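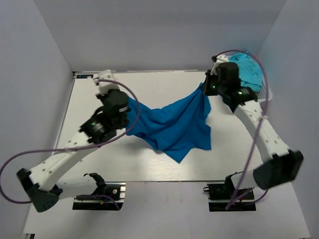 The Case Against the Perfect Closet

My neighbor Sayaka Kamata threw out two bags of clothes in May and told me she felt lighter. By the end of summer she had bought most of it back in slightly different colors. I don't bring this up to be mean. I have done the same thing, and so, I suspect, has everyone who ever read a book about owning less.

The advice is always sold as a cure. Get down to a small set of plain shirts, we are told, and mornings get easier, money stays in the bank, and the mind clears. I have doubts about every part of that. My mornings were never ruined by having too many shirts. They were ruined by the bus.

Naletti, the clothing subscription my sister gave me for a birthday, promises a "complete wardrobe" of 87 pieces, which strikes me as a strange idea of simple. A rival plan from Posel gets it down to 7. Both want a monthly payment. When two companies can charge me for opposite answers to the same question, I start to wonder if the question was any good. 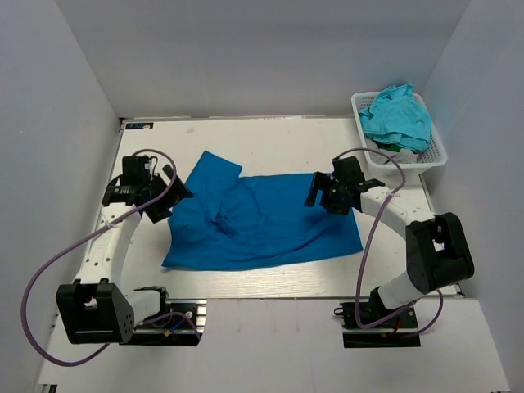
What bothers me more is the way the trend treats clothes as a problem of numbers. My aunt, Kazue Tanabe, grew up in Chiba and still wears a gray cardigan she has mended at both elbows. She also has a hall closet you can't open without being hit by something. By the rules of the neat people she is a failure. By any measure I care about – how long things last, how little gets thrown away – she beats every one of them.

The reply I usually hear is that owning less leads to wasting less. Maybe. I'd like to see it. In my own circle the people who purge the most are also the people who shop the most, and the empty shelf seems to act on them like an invitation. Masaru Sugawara, a friend since school, clears his dresser every spring and fills it every fall. He calls this a system.

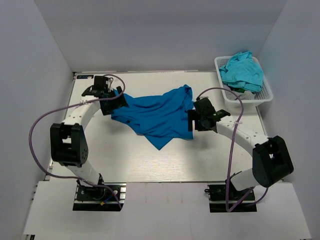 Then there is the matter of where it all goes. We drop a bag at the donation door and drive off feeling generous. I spent a morning sorting at the thrift shop in Treltcombe, and a good share of what came in that day was too worn or too cheaply made to sell. Asuka Murakami, who runs the place, told me she pays to have the worst of it hauled away. The bill last time was 200 dollars. So somebody's fresh start became a small charity's trash bill, and I have never seen that line in a decluttering book.

I'm not arguing for hoarding. If a coat doesn't fit and someone else could use it, hand it over. Give it to a person you know, if you can, and wash it first. But I would be slower to believe anyone who says a bare closet will change how you live, and slower still if they have a box of new basics to sell you afterward.

As for me, I canceled Naletti after the second box. I kept the brown sweater, which itches, and I wear it when I rake leaves.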